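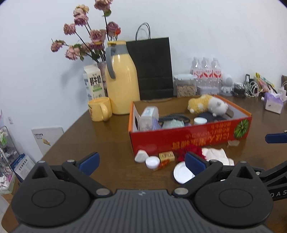
Open red box on the table, with a comb, a cap and a plush toy inside.

Screening Room Check, Dodville Film Club
July program, before doors open
Checked by: Hashini Biswas

Exit signs lit, both doors: OK
Rear exit opens fully from inside: OK. Stiff at the bottom, needs planing before fall.
Aisles clear of bags and cables: OK after moving the speaker cable to the left wall.
Aisle lights: 2 out in row 3. Tape put down on the step for tonight.
Fire extinguisher by projector: Tag in date, pin in place.
Projector vents and filter: Filter dusty, cleaned. Fan runs without noise.
Projector shelf bolts: Tight.
Screen frame and hanging points: OK
Seats: One loose armrest, end of row 3. Seat closed off.
House lights come up from the booth switch: OK. Must be up within 20 seconds of the film stopping.
Subtitles readable from back row: OK, tested with the first reel of Lại.
Sound level: Fine for Lại. Zelix is louder, so turn down before the second feature.
First aid kit: Short on bandages. Order more.

Still open: aisle lights, armrest, bandages. Work order 2835.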